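Basketry

Basketry is the craft of making containers and other useful things out of bendy plant material. I've been at it long enough to have opinions, so take this entry as one weaver's account with the facts in it. Mostly I'll stick to what's generally agreed. Where I'm going on my own hands and my own ruined willow, I'll say so.

The craft is very old, older than pottery in many places, though old baskets rot and so the record is patchy. Some of the best evidence comes from clay that got pressed against a basket and kept the print after the basket itself was long gone. I love that! You can look at a lump of fired clay and see which way somebody's weaving went.

Main types

Most writers sort baskets by how they are built, and I think that's the sensible way to go about it. Coiled baskets start with a bundle of grass, straw or pine needles that gets wound in a spiral and stitched to the row below. Twined baskets use two or more flexible strands that twist around each other as they pass the upright stakes. Plaited baskets go over and under with flat strips, like a place mat. Wicker, or stake-and-strand work, has stiff uprights with a rounder, thinner weaver going in and out between them, and it's what most people picture when they hear the word basket.

There's also splint work, usually in ash or oak, which some people file under plaiting and some people don't. At the Grambridge weaving weekend I once sat through an entire lunch of that argument. I had the soup.

Materials

Willow is the classic in cooler climates. It's cut when the leaves are down and sorted by length. Brown willow is dried with the bark on, white willow is stripped, and buff willow is boiled first so the tannin in the bark stains the rod before it's peeled. Rattan comes from climbing palms in Southeast Asia, and the center part gets sold in coils as reed, which confuses every beginner I've ever taught (it is no relation to the reeds in a pond). Then there's seagrass, rush, raffia, palm leaf, sweetgrass, cedar bark, honeysuckle vine and pretty much anything else that bends without snapping. 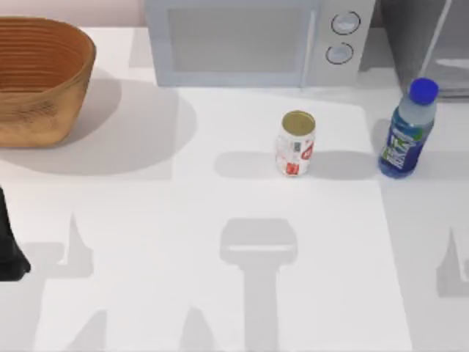
Soaking is where people come unstuck. Round reed wants a short dip in warm water, and if you leave it overnight it goes hairy and sad. Brown willow is the opposite and needs days, with longer rods needing longer. My teacher, Snædís Thorlacius, kept hers in an old cattle trough in Vellidcombe and wouldn't let anyone touch a rod until she'd bent one around her wrist. I still do the wrist thing. After soaking, willow gets wrapped in a damp cloth for a night to mellow, so the moisture evens out and the bark stops slipping.

Shape and base

A round base starts with a cross of short, thick sticks, some split and the others pushed through the split. You tie in with pairing, open the sticks out like spokes, and keep going until it's as wide as you want. An oval base has more sticks going one way than the other, and it likes to twist as you work. The usual cure is to change the direction of the pairing partway, and I'd do it sooner than the books tell you to. I make a slight dome in every base too, so that the basket sits on its edge and doesn't rock.

My everyday log basket took 111 rods, counting the border and handles, and I only know that because I wrote it in the lid of my tool box. It was March, it was raining, and I had nothing else to do.

Tools

You need very little: side cutters or pruning shears, a bodkin for opening gaps, a rapping iron to knock the rows down, a knife and a weight. Mine is a beach stone. A lapboard is nice to have if your back complains - mine does, loudly.

Care

Baskets like some moisture in the air and hate a radiator. Dust them with a soft brush. If one gets grubby, a quick rinse and a slow dry in the shade is fine for unpainted willow, but skip this for dyed pieces and anything old. Tiny round holes with fresh powder underneath mean woodworm, and that basket should be kept well away from the others until it's been dealt with. Museums often freeze theirs, sealed in a bag.

See also: chair caning, cordage, hurdle making, rush matting, skeps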